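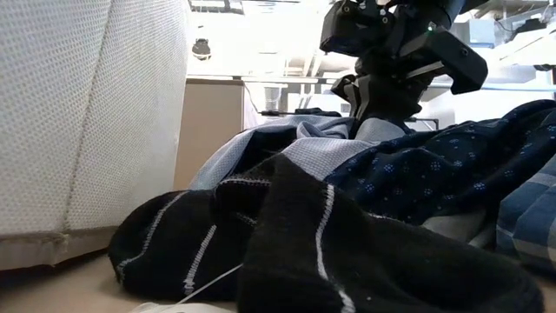 Jestberg is hiring a Failure Analysis Technician for its garment handling cell in Carstead. The position opened after a run of grip faults in November in which the arm held on to cloth past the release command and the cell had to be stopped by hand. Most of the faults involved mixed piles: a black knit with white stitching lying against a printed navy cloth, gray fabric bunched up under the fingers, a white string trailing across the knit to the table. You will work with piles like that for most of the shift.

Duties
Reproduce logged faults on the test table and write up each one.
Inspect fingers and linkages for snagged thread and wear.
Check stop and release timing after every software change.
Keep the lockout record for the Kyriakidis line.

Requirements
Two years in maintenance, test or quality work. Able to read a wiring diagram and lift 35 pounds. Lockout training is provided.

Terms
Full time, four shifts a week, 14 days of paid leave. Apply through the Clestetti hiring page by December 19, 2025.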